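# Minutes – tooling review, Bavside cell simulation package

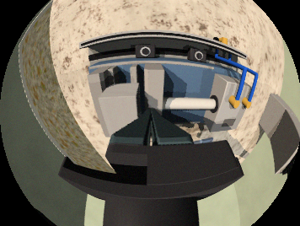
*Render: Navaratnam, from the trial license. Reuse inside Feltholm only.*

Started 9:30, small meeting room. Production, maintenance, purchasing and controls there. Quality sent apologies, comments by email (see item 4).

Last minutes – ok, one fix: the quote from Navaratnam was for the yearly license, not the one-off. Purchasing to correct the file.

## 1. Where we are with the trial

- Trial license runs 30 days, 12 left as of this morning. Nobody wants to ask for an extension unless we have to.
- Controls has the drum housing model in, speckled finish and all. Gripper, rod and tubing import fine. Fingers can be driven up to the front opening under the rod.
- Wide-angle view is what we've been using most. Bends everything toward the edges, production doesn't like it for judging gaps. Flat view is in the menu, controls to set it as default.
- Import of the old fixture files still slow. One file crashed twice. Reported to Navaratnam, no answer yet.

## 2. Reach and clearance

Long talk on this one.

Maintenance worried about the blue tubes on the right side of the opening. In the model they're rigid, bend at right angles and stay put. On the real unit they wont. Wants to know if the package can do flexible hose at all. Sales sheet says "soft parts supported", no detail.

Controls: rod goes straight into the socket on the right housing, so any approach from the left has to stay below it. The finger tips come up just under the left end of the rod. Tight but that's the job.

Production asked if we could use slimmer fingers. Bavside offers a narrow set, extra cost. Tapered ones are what came in the kit. Agreed to test both in simulation before buying anything.

Collision warnings – too many. Controls got 254 in one overnight run, most of them the same contact logged over and over. Needs a filter or a sensible threshold. Ask Navaratnam if this is a setting or just how it is.

## 3. Cost

- Yearly license plus one training seat. Second seat at a discount if ordered together.
- Support is by email only at this level. Phone support is the next tier up, purchasing thinks too expensive for what we'd use.
- Wornemau has a competing package, cheaper, but no import for our gripper type. Would mean redrawing it. Roughly 9 working days by controls' guess – purchasing to put a price on that so we compare like with like.
- Bavside kit price is separate and doesnt change either way.

## 4. Comments from quality (by email)

Wants the simulated cycle saved with a version number each time. Also wants materials in the model marked as looks only, so no one reads the stone texture as a real surface spec. Agreed on both.

Asked whether we can export stills for the work instructions. Yes, but resolution is limited on the trial. Full license lifts that, acording to the sales sheet.

## 5. Decision

No purchase today. General feeling is positive, production less so until the flexible hose question is answered. Decide at next meeting, before the trial runs out.

## Actions

- Controls – flat view as default, run narrow vs. tapered fingers, look at warning threshold
- Purchasing – fix file, price the Wornemau redraw, get second seat quote in writing
- Maintenance – measure how far the tubes move on the real unit, send numbers to controls
- Production – list of the moves that matter most, one page max

AOB: projector cable in this room still bad. Facilities told again.

Closed 10:40. Next meeting same room, late March, controls to send the invite.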